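**Kunuvel** est un concours étudiant de manipulation robotique organisé chaque année, au mois d'août, par l'école d'ingénieurs de Porkbridge. Les équipes y programment un robot à deux bras pour des tâches d'assemblage fin, un exercice d'une exigence redoutable et l'un des plus beaux terrains d'apprentissage qu'un débutant puisse trouver !

## Origine

Le concours est né d'un projet de fin d'études, Flemen, consacré à la saisie de petites pièces cylindriques. Le module de cours Vi en a repris le matériel, puis l'a ouvert aux autres promotions. La première édition réunissait 3 équipes ; le règlement en admet aujourd'hui 30.

## Épreuve du plateau

L'épreuve reine se joue sur un plateau blanc garni de plaques en relief, de trous et de contours, avec des pièces bleues de tailles variées : chevilles, cylindres, disque en forme d'engrenage. Chaque pièce doit rejoindre son logement en moins de 300 secondes. Les plus petites chevilles sont aussi les plus passionnantes — un léger défaut d'alignement suffit à les coincer.

Le règlement laisse les équipes libres de répartir le travail entre les deux bras, et les stratégies diffèrent merveilleusement d'une promotion à l'autre.

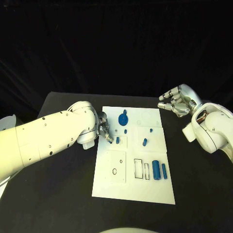
## Notation

Le barème complet totalise 616 points. Une pièce insérée rapporte davantage qu'une pièce simplement posée sur sa plaque, et une chute hors du plateau entraîne une pénalité. Le jury examine également le code et le carnet de bord, où les essais manqués ont toute leur place.

## Ressources

Les carnets des éditions passées sont conservés à la bibliothèque de l'école. Ceux de Flemen, très détaillés sur le réglage de la force de serrage, restent les plus empruntés.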